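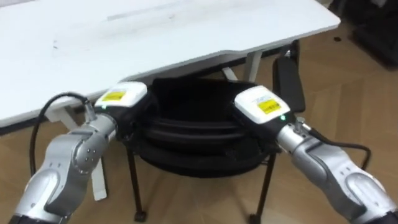 Staff Forum > Facilities and Furnishings > Storage under worktables

Topic: Items kept beneath tables in shared rooms
Started by d_unnithan

d_unnithan
Facilities Coordinator
The revised room standard takes effect in December, and section 4 is open for comment until Thursday. The present draft reads: "No item shall be stored beneath a worktable unless it is raised from the floor." I would like colleagues to consider whether this wording is sufficient. Several rooms now keep soft goods on low stands under the white tables, and the cleaning contractor has asked for a clear rule on who moves them.
Deepika Unnithan

hallway_b
I support the draft as written. Raised storage keeps fabric off the floor and allows a mop to pass beneath it. Our room adopted the practice last year and has received no remarks at inspection.

odinu
Building Services
I must register a disagreement. The space under a table is intended for the legs of the person seated there. A stand placed in that space, however tidy, reduces the usefulness of the table. The Hegde building has 50 worktables, and if each is permitted a stand we will have lost a good deal of seating. Soft goods belong in the closet.
O. Dinu

hallway_b
The closet on our floor is full and has been since the Erno move. I would ask Mr. Dinu where he proposes the items should go in the meantime.

odinu
Building Services
A shelving request may be submitted at any time. The Zurkex wall unit was quoted at $1,533 with installation, and the budget line for it remains open. I recommend that the matter be resolved in that way before an exception is written into a permanent standard.

m.quill
Two points from the second floor.
First, "raised from the floor" should state a height. A folded blanket on a flat board is raised, strictly speaking, and still cannot be cleaned under.
Second, stands with casters should be preferred. Ours has four fixed feet and has left marks on the light wood floor. The refinishing estimate for that room was $1,991, and I do not wish to see it repeated.

d_unnithan
Facilities Coordinator
Thank you. I will add a minimum clearance. Would six inches be acceptable to all?

m.quill
Six inches is acceptable.

hallway_b
Agreed. On casters, I would request that the wording be "casters or felt pads." We have several Drorance stands that cannot take casters, and replacing them seems wasteful.

odinu
Building Services
I do not object to the clearance. I continue to object to the principle. If the exception is kept, please limit it to tables that are not used for seated work, and require that nothing extend past the edge of the tabletop. I struck my shin on one of these in the spring.

tk_annex
May I ask whether the standard will also address the tabletops? The white surfaces show every scuff. We were told to use a damp cloth only, and the smudges remain.

d_unnithan
Facilities Coordinator
Tabletops fall under section 6. Please open a separate topic.
Revised text for section 4: "Soft goods may be kept beneath a worktable not used for seated work, on a stand with casters or felt pads, with at least six inches of clearance and no part extending beyond the tabletop. The occupants of the room shall move the stand for scheduled cleaning, with 30 minutes' notice from the contractor."

hallway_b
Thirty minutes is short. Our room is often locked in the morning.

odinu
Building Services
Acceptable with reservations, which I ask to have noted.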